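Über uns

Die Werkstatt Folach ist eine offene Gemeinschaftswerkstatt mit Schwerpunkt Robotik und Automatisierung. Wir bauen Greifarme, Förderstrecken und kleine Sortieranlagen, meist aus Teilen, die es im normalen Handel gibt. Angefangen haben wir in einer Doppelgarage mit 10 Mitgliedern. Inzwischen nutzen wir das Erdgeschoss einer ehemaligen Schlosserei und haben dort 2 Räume: vorne Metall und Holz, hinten Elektronik, 3D-Druck und die Versuchstische.

Unser Verein ist als gemeinnützig anerkannt. Wir finanzieren uns über Beiträge, Kursgebühren und gelegentliche Spenden von Material. Werkzeug und Maschinen gehören dem Verein und stehen allen Mitgliedern nach einer Einweisung zur Verfügung. Eigene Projekte kann man nach Absprache im Regal neben der Fräse lagern.

Woran wir arbeiten

Das größte laufende Projekt heißt Dulel. Es ist ein Greifarm für Textilien, den wir vollständig selbst aufbauen, vom Gestell bis zur Steuerung. Die Finger wurden mehrmals neu gezeichnet. Die erste Fassung war zu breit und schob den Stoff vor sich her, die zweite war an der Spitze zu weich. Das Material für die aktuelle Ausführung hat 700 Euro gekostet, die Motoren eingerechnet. 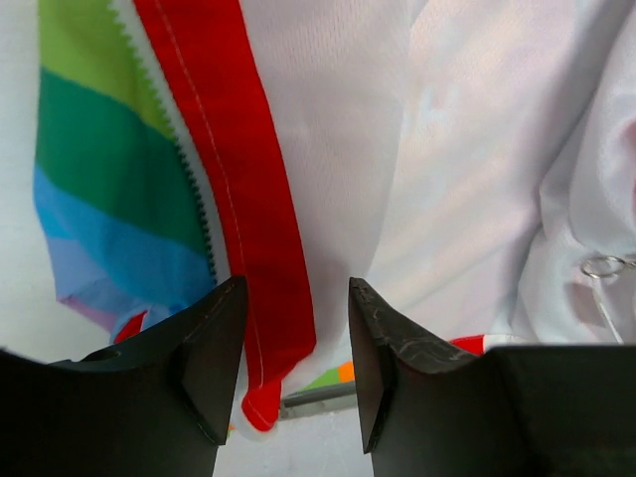 Kleidung ist für einen Greifer ein schwieriger Gegenstand. Sie hat keine feste Form, und jede Falte verändert, wo man zugreifen kann. Wir üben deshalb nicht nur mit einfarbigen Tüchern, sondern mit Stücken, an denen mehrere Dinge zusammenkommen: glatter weißer Stoff, ein breiter roter Streifen mit heller Naht, daneben ein Reißverschluss und bunte Stoffbahnen. Am Reißverschlussband verhält sich der Stoff anders als in der Fläche, und das muss die Steuerung berücksichtigen. Die Kamera sitzt bei Dulel nahe am Greifer, damit beide Fingerspitzen im Blick bleiben. Für die Auswertung haben wir bisher 1315 Greifversuche protokolliert. Die Tabelle liegt im Mitgliederbereich.

Das zweite Projekt, Ilie, ist kleiner. Es handelt sich um eine Sortierstrecke für Schrauben und Muttern mit Förderband und Lichtschranke. Ilie dient vor allem als Übungsanlage für die Einsteigerkurse. Die Baupläne geben wir auf Anfrage weiter. Wer sie nachbaut und dabei Fehler findet, schickt uns bitte eine kurze Nachricht mit der Seitennummer.

Kurse und Mitgliedschaft

Kurse bieten wir in Löten, CAD-Zeichnen und Motorsteuerung an. Der nächste Einsteigerkurs beginnt im September. Vorkenntnisse sind nicht nötig, ein eigener Laptop ist hilfreich. Jugendliche ab 14 Jahren können teilnehmen, wenn eine schriftliche Erlaubnis der Eltern vorliegt.

Mitglied wird man nach zwei Probeabenden. Das Formular liegt am Eingang aus oder kann per E-Mail angefordert werden. An Fräse und Drehbank darf nur arbeiten, wer die Einweisung unterschrieben hat. Die Versuchstische bitte vorher im Kalender eintragen und nach der Nutzung die Netzteile ausschalten.

Parkplätze gibt es im Hof, die Einfahrt ist schmal. Fahrräder können mit hineingenommen werden.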